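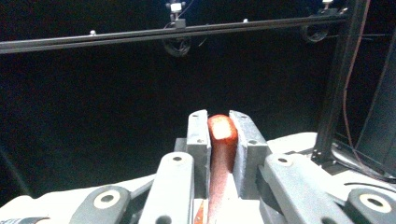

Attachment 1: red-orange block, top end catching the light

Ticket: Piltia export drops captions
Opened by: Mi-kyung Jeon
Status: Solved
Wed 23 February

Hi all! I love the new Piltia album view, but exports to Clirel arrive with blank captions. The library has 2,000 pictures and the first 900 come through perfectly. After that, every caption field is empty. Same result on both of our computers. Restarting and clearing the cache made no difference.

Vendula Procházka (support)
Thanks for such a clear report! Can you open Export Settings and tell me what Batch Mode says? Libraries made before December sometimes still have the old setting.

Mi-kyung Jeon
It says "Legacy."

Vendula Procházka (support)
Great, switch it to "Standard," save, and run the export again — no need to delete the old one first.

Mi-kyung Jeon
Wow, all 2,000 captions are there, even the long ones with accents! It took six minutes, too. Closing this, and thank you so much!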